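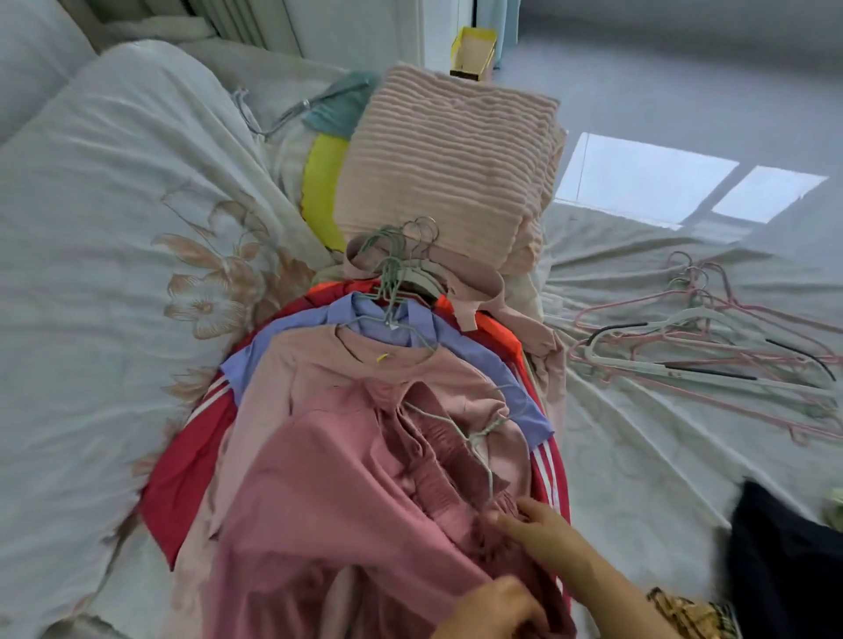

What has to be settled before any part of a clothes-handling arm is cut or ordered?

The list of garments it will handle, the places where it will take hold of them, and the point at which each job counts as finished.

Chapter 4
Working from the Garment

In the last chapter the frame of the Vimia arm was bolted to its base and the shoulder joint was wired. The arm can now lift a bag of sugar and put it down again in the same place. A shirt is harder. It weighs much less than the sugar, but it changes shape as soon as it is touched, and the arm has no way of knowing what shape it will take next.

This chapter deals with the jobs of taking clothes off hangers, picking single items from a pile and holding them up so that they can be folded. By the end of it you should have a written task sheet and a pair of fingers fitted to the wrist. Control code is left to Chapter 5, apart from the short test routine in section 4.6.

You will need the arm as built so far, a kitchen scale, a tape measure, a notebook and a basket of ordinary washing. Do not buy special cloth for testing. Flat squares of cotton behave well and will give you false confidence.

4.1 Doing the job by hand first

Start with your own hands. Put a heap of clothes on a bed or a large table, some on hangers and some off, and work through it at normal speed. Then go through it again slowly and write down each separate movement. Most people find that a job they would call one step has five or six in it. To take a shirt off a hanger, one hand steadies the cloth near the shoulder, the other finds the hanger, and the two then move apart. If the neck is narrow, the hanger has to be tilted on the way out.

Note which hand holds and which hand moves. The Vimia has one arm, so every movement that needs a second hand must be replaced by something fixed. In the workshop at Zirkora, where the first three arms were put together, this was a padded clamp screwed to the edge of the bench. A heavy book will do for early trials, but it slips on smooth cloth.

Write down the failures as well. Two items lifted together, a sleeve turned inside out, a hook caught in a collar: these are the things the finished machine will do most often, and they need a line each on the task sheet.

4.2 Where to take hold

Some parts of a garment tell you more than others. A waistband, a collar and a shoulder seam are all thicker than the cloth next to them, and they keep their shape when lifted. A sleeve or a trouser leg does not. For this reason the arm will always be told to look for a thick edge first, and to take hold of loose cloth only when it can't find one.

Trousers are the best garment to begin with. Lifted by the waistband, they hang under their own weight and the legs fall into line without further handling. Lifted by one leg, they twist. 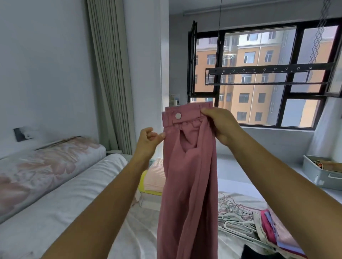 Figure 4.2 Trousers held up by the waistband, one hand at each side.

Measure the width of the waistband on several pairs and enter the figures in your notebook. The gap between the two grip points decides how wide the spreader bar in section 4.4 has to be. Elastic waistbands should be measured twice, once at rest and once pulled gently flat.

4.3 Weight and grip

Weigh each item on the kitchen scale. A thin shirt may come to 200 grams. Jeans and thick jumpers will be a good deal more, and a winter coat is outside the range of this build. The wrist motor supplied in the Morikawa kit is strong enough for everything on our list, provided the fingers are kept short.

The fingers themselves are cut from beech strip and faced with rubber. Matěj Ondrejka, who drew the original plans, used bicycle inner tube for the facing and it is still the material we suggest. He logged 3697 grips on one pair before the rubber had to be replaced. The ready-made pads sold by Stimedum also fit, but they are thicker, and the closing position must be set again after they are glued on.

Set the closing force low to begin with. A finger that lets go of a shirt can try again. A finger that pulls too hard on a hook or a button may tear the cloth or strip a gear. The position counter on the wrist reads up to 2380 when fully closed, and the fingers should meet a little before that. Leave the last part of the travel for wear in the rubber.

Before going on

Check that your task sheet has these entries for every garment:

Name of item
Weight
First place to take hold
Second place to take hold
On a hanger, or loose
Finished when

Keep the sheet near the bench. It will be used again in section 4.6 and throughout Chapter 5.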